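Traketley Kitchen Counter Set

README

Contents
What this is
Folder layout
What is on the counters
Labels
Known problems
Sample
Terms of use

What this is
The Traketley set is a collection of pictures of household worktops in ordinary use, with plain text labels for the things lying or standing on them. It was put together for people who work on lists of kitchen objects, on tidying and sorting, or on how small items are laid out on a surface. The pictures come from 2 kitchens, called Irnero and Dultora in the file names. The names have no meaning beyond telling the two apart.

There are 200 pictures in this release. 25 of them are held back as a check set and should not be used for tuning.

Folder layout
pictures/irnero
pictures/dultora
check
labels.csv
notes.txt

Each row in labels.csv gives the picture name, the kitchen, the object word, the material word and a free comment. An object gets one row per picture. Where several of the same thing lie together, each has its own row, so a group of sticks is not written up as a bundle unless it is tied.

What is on the counters
Mostly crockery, drying racks, cloths, spoons, jars and loose wooden sticks. The sticks differ in length and thickness and are labelled "stick" whatever they might be used for. We dropped the words "skewer", "dowel" and "chopstick" after the first round of labelling, when the same stick had been given all three.

Labels
Object words are in the singular and in lower case. Use "dish" for a lidded serving dish and "bowl" for anything open and round. A lid away from its dish is "lid". If it could be a lid or a plate, put "cover" and add a comment. Material is filled in only where it can be told by eye. Otherwise the field is left blank.

Things in a rack have "rack" in the comment field. The rack itself is also a labelled object.

Known problems
Thin sticks on pale worktops are easy to miss and some rows were added late. Shine on the worktop has been labelled as an object in a few older rows; these are being removed. Cables are labelled only in the Dultora folder. Please send corrections with the picture name and the row number.

Sample
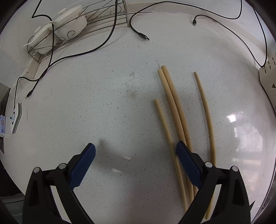
Four wooden sticks on a speckled white counter, wire dish rack behind.

Terms of use
Free for teaching and research. Please keep this file with any copy and credit the set as "Traketley Kitchen Counter Set, Dovhaniuk". The labels may be changed and passed on, provided the changes are listed in notes.txt.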